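Clean the Fingers First

By Stepan Onyshchenko

I look after one two-armed cell that picks laundry off a floor and sorts it. I have done this job for long enough to have an opinion about how it should be done, and the opinion is that most of the maintenance hours spent on cells like mine go to the wrong end of the machine.

Ask any shop what they do on service day and you will hear about joints. They check backlash, they run the axes through full travel, they log motor currents. Rogério Godoy, who trained me at Siqueira, had a sheet with 207 lines on it and most of them were above the wrist. It was a good sheet for the arms we had then, which moved castings. A casting doesn't shed.

Cloth does. Our Sulex cell was down for 2 days last May with what the log called a calibration drift. We recalibrated it three times. The arm was going exactly where it was told to go. What had changed was the surface of the fingers, which had picked up a film of lint and fabric softener and no longer held a hem. The fingers closed, the motor reported a good grip, and the shirt stayed on the carpet. Nayara Mendonça found it by wiping one finger with alcohol and leaving the other alone.

Since then I have kept a short routine at the start of every shift, before anything is powered for motion. I wipe both faces of every finger. I look at the wrist camera lens with a flashlight held low, from the side, because a smear doesn't show from the front. I push each camera plug home with my thumb and follow its cable back to the first clip. Then I run the vacuum over the carpet. It takes less time than warming up the axes, and it has saved us more downtime than anything on the long sheet.

The cable is the part I argue about most. Callum Swanson at Drerkholm likes his tied tight to the arm all the way down, and I understand why. A tight cable looks finished and doesn't snag. But a wrist turns, and on a laundry cell it turns a great deal, because the arm has to come at a collar from whatever side the collar happens to be on. With no slack near the connector, the plug takes the load. We pulled 500 cycles with a tight cable and had the image drop out on us repeatedly, always at the same wrist angle. We gave it a loop and ran 1640 on the same plug without losing a picture. I don't claim that settles it for every arm. It settled it for mine.

A loop can catch on things, and Callum is right about that. A drawstring will find it eventually. My answer is to keep drawstrings out of the cell until the loop has a proper guide, and Branix sells one that I would buy if the mounting holes lined up with ours.

The other thing I would change is who does the work. In too many places the person running the cell is told to leave it alone and call service. So a dirty finger, which is a job for a rag, becomes a ticket. The service engineer arrives the next morning, sees an arm that moves perfectly, and starts on the joints. Wellington Guimarães runs our evening shift and has no engineering background at all. He can hear when a grip is going to slip. I would rather have him with a rag and a bottle of alcohol than a service contract with a four-hour response time – and I have told our managers that, in writing.

I also think cells should be checked on the work they really do. The test piece that came with ours is a flat gray square of felt, and it passes every time. It has no lining, no ribbing and no weight hanging off one side. I now finish each check with red and white knits, where there are two colors and a few thicknesses for the fingers to deal with, and I watch the trim. If the fingers are going to lose anything, they lose it at the edge, where thick cloth meets thin. None of this is on the supplier's acceptance form, and I have asked them to add it.

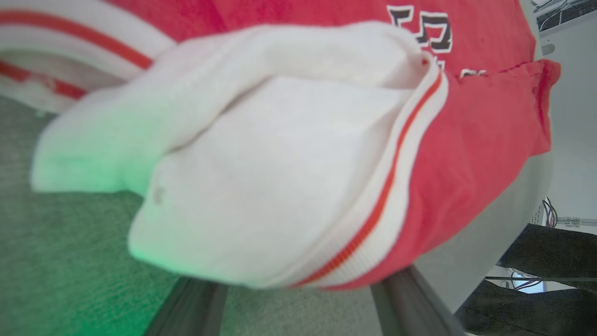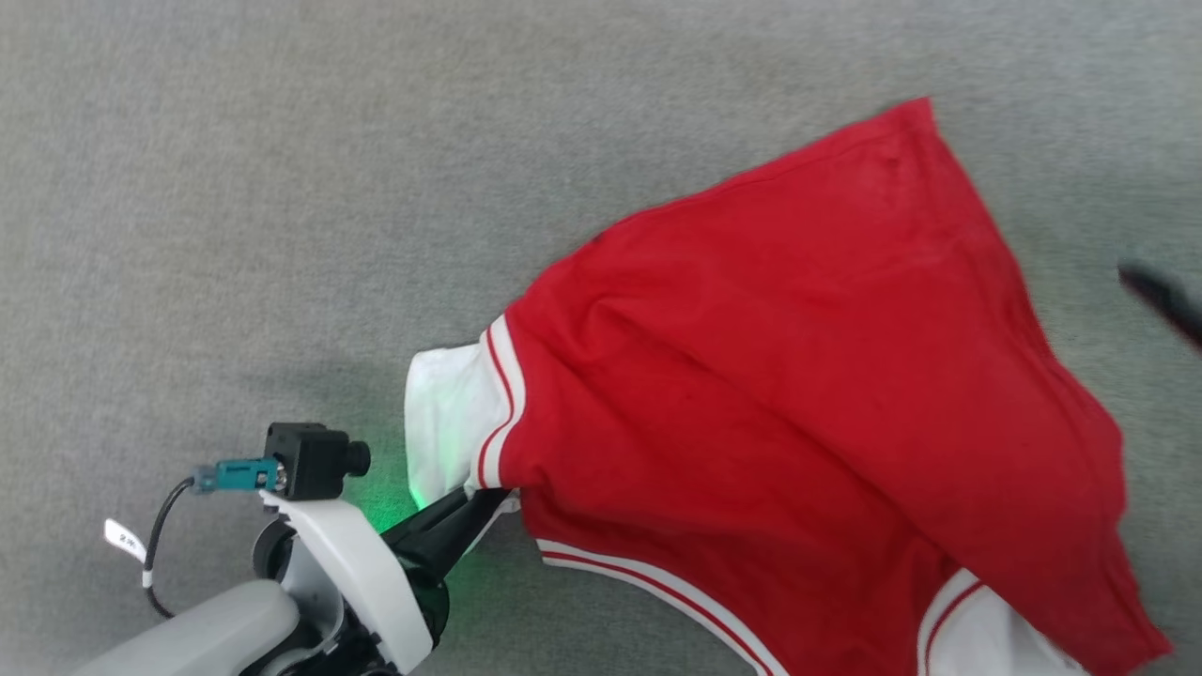 Red and white knits at the gripper, over the cell's gray carpet.

I still do the long sheet. The joints do need looking at, and someday one of them will fail and I will be glad of the numbers. But I do it once the fingers are clean and the plugs are seated, and if the day gets short, the long sheet is what waits until tomorrow.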